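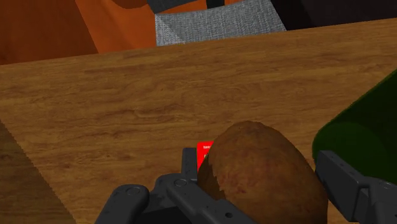 Lucimara Paiva replied first that she does not agree to move the shared supper to a later time, as it was proposed in the last meeting. With small children, she told, seven in the evening is already late, and the families on the Koster side of the street would simply stop coming.

3 min read

Minutes, Wandel Street Supper Group, May meeting

Present: Abbas Sadeghi (chair), Lucimara Paiva, Érica Camargo, Aldana Palma, Ksawery Sadowski (minutes)

The meeting was opened at 18:30 in the kitchen of the community hall. The minutes of the previous meeting were accepted with one correction: the soup evening was organized by Érica and not by Aldana.

1. Time of the supper
After the remark of Lucimara, Abbas explained why he made the proposal. Several people work at Farkton until six and must then take the bus. Érica suggested that the doors stay open longer and the food is served in 2 rounds, so the families eat early and the workers eat after. Aldana asked who will keep the food warm between the rounds. Abbas offered to do it for the first month.
Decided: two servings, at 18:00 and at 19:15, as a trial until the summer break. Four in favor, Lucimara abstained.

2. Menu
The potato and leek soup stays on the list. Érica would like to have baked potatoes also, with a choice of toppings, but the oven of the hall is small and it does not heat evenly on the left side. Aldana will try it at home first and tell us how long they need. Abbas asked again that the dishes with nuts get a written label. Last time the label was lying under a plate and could not be read.
Decided: labels will be taped to the table in front of each dish.

3. Supplies
Grumix delivers the vegetables in the morning, when the hall is closed. The driver left 2 sacks of onions outside in the rain. Ksawery called them and they can come after 15:00, but the delivery then costs 5 dollars more. There was a long discussion if we should accept this. Lucimara has a key and can open the door in the morning on most days, but she doesn't want to promise it.
Decided: we pay the additional cost for now. Ksawery asks for a better price if we order for the whole season.

4. Dishes and cleaning
The big pot is missing its lid. Aldana believes it went home with somebody after the soup evening. A note will be put on the door. Érica reminded that the dish towels must be washed and returned in the same week.

5. Other
Abbas received a question from a neighbor, whether guests from outside the street may come. Until now there is no rule. We leave it for the next meeting.
Lucimara will bring 2 folding tables from her garage, if they can stay in the hall.

The meeting was closed at 19:50. The next meeting is in the same place, the hour will be sent by Abbas.

Written by Ksawery Sadowski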